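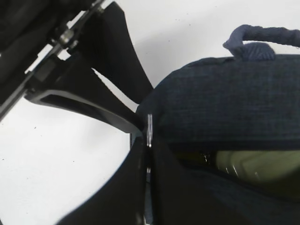

Workplace > Packing & Fulfillment > Automation

bench4_flo
We pack soft lunch bags at Grodel. Since July one station out of 3 has an Akero arm doing the opening and filling, and I got moved from packing to watching it. Same pay, more standing. Anyone else been through this?

wiriya_nights
Same at my place. We lost 2 people on the line, neither got replaced. They call that "no layoffs."

bench4_flo
Nobody has gone here yet. Angelica Galang on days likes it, her wrists were bad from pulling zippers.
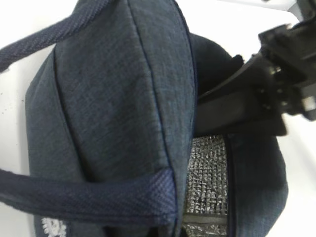
My trouble is the soft stuff. A box stays where you put it. A bag with a foil lining folds in on itself, and if the finger goes in at the wrong angle I have to stop and reset. I had 23 stops on Tuesday. By hand I did around 200 bags a shift and never wrote down a stop.

plillmont_tech
23 is a setup problem. Ask for the grip angle to be retaught.

wiriya_nights
Or it's a bag problem and they should leave a person on it.

plillmont_tech
Disagree. Bad wrists are a real cost too.

bench4_flo
I asked for the reteach — waiting on a date. Does your place let operators do it themselves?

2 shares · 6 comments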